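Groro Kitchen Cell: Set-up and Maintenance Data Card

Version of Feb 18, 2019
Maintainer: Gunhild Thorlacius
Cell configuration: Tien-fu Su, In-ho Pyo

Scope

This card covers the simulated two-armed cell used for the Groro kitchen tasks. It records how the cell is configured before a run, how it is kept in working order between releases, and which faults remain open. The release holds 1788 episodes. Task wording and scoring are set out in a separate card kept by Kwan-ho Chiang.

Arms and grippers

The two arms do not carry the same gripper. The left arm has a white gripper with curved, claw-like jaws; the right has a black two-fingered gripper. Each has its own calibration file, and the files must not be exchanged. Left-hand settings loaded on the right arm will pass the start-up check but give wrong closing widths.

Set-up before a run

Load the room first, then the robot, then the loose objects. Objects loaded before the robot may settle in a different place.
Home both arms and confirm that neither overlaps the body.
Open and close each gripper once with nothing in it.
For tool tasks, place the drill in the left gripper and hold for 42 simulation steps before any arm movement.
Check clearance between the drill bit and the refrigerator handle. The bit extends the reach of the arm, and the planner takes account of this only when the tool model is switched on.

Routine upkeep

Joint limits are checked against the Narix reference file at every release. Contact settings for the grippers are reset after 3000 episodes, counting failed ones. Changes are entered in the log with the initials of the person making them.

Known faults

Fault 23: the left wrist drifts slightly when the drill is held at full reach. Reloading the arm clears it. A permanent repair was attempted in October and withdrawn.
The Trilley export drops the gripper name from the episode header. Use the arm name instead.

Contact

Reports should be sent to Tien-fu Tseng with the episode number and the log attached.

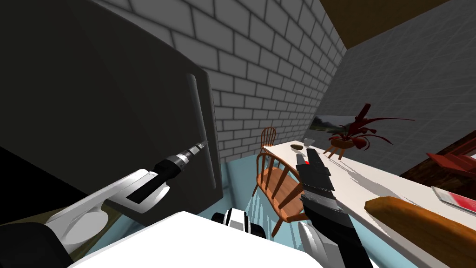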